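**Tuesday, September 18, 2018**

# Kenitora gets a new planner, and I finally get my evenings back

Good news from the Redemstead bench, folks - the new version of Kenitora is out, and it's the biggest change to our arm control software since we started it in June. If you've been running the old one, go ahead and update. I did it over lunch and only had to fix one config file (my own fault, I'd been editing it by hand again).

The headline is the planner. Up to now Kenitora picked a grasp first and then went looking for a path to get there, so it would happily fall in love with a grasp the arm couldn't reach. Now the two get worked out together. The planner throws out the hopeless grasps early, and you wait a lot less before anything moves. On my old laptop a typical plan used to take 1,768 milliseconds. Now it takes 93! I ran it again because I thought I'd broken the timer. 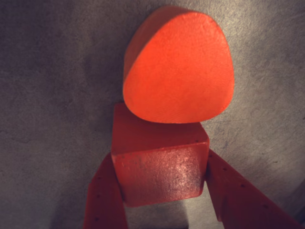
The other thing I'm really happy about is how we handle contact at the fingers. The old code closed the gripper to a fixed width and hoped for the best, and if your block was a hair bigger than the number in the file, the servos would sit there and strain. The new code watches the load on the gripper servo and stops closing when it climbs past a limit you set. It's still a bit twitchy with small, slick parts - I've got a filter in there that helps, but I wouldn't call it done. If you come up with better default limits, please send them over, I'm tired of guessing.

Perception got some love too. Dursun, the little package that finds the shapes and works out which way they're turned, now talks to the planner directly, so there's no more saving a file in one window and loading it in another. It was trained on 2,000 labeled pictures, and I will admit that labeling them wasn't my favorite part of the summer. It's pretty good on plain shapes sitting by themselves. Once pieces overlap it gets confused about where one stops and the next one starts, and that's what I'm working on next.

Our main test job is still the shape sorter. I like it because a heart only goes through the heart hole if you get the rotation right, so any sloppiness in the angle shows up right away.
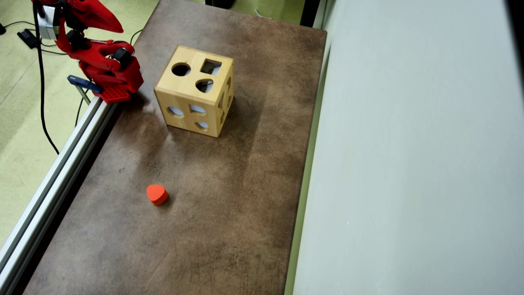
*Arm, sorter cube and the heart block on the test table.*

A couple of notes before you update. The calibration format has changed, so run the calibration tool again even if your old numbers were fine. The log viewer also moved into its own window, and it now shows the servo load next to the camera view (I've wanted that forever). There are 6 known bugs in the tracker, and the one most likely to bite you is the viewer freezing when you unplug the camera while it's open - just close it first.

We're taking the whole setup to the Brirnholm open workshop next, and I'm hoping to have the overlap fix in by then. If you're coming, bring your own oddly shaped blocks and we'll see what Dursun makes of them.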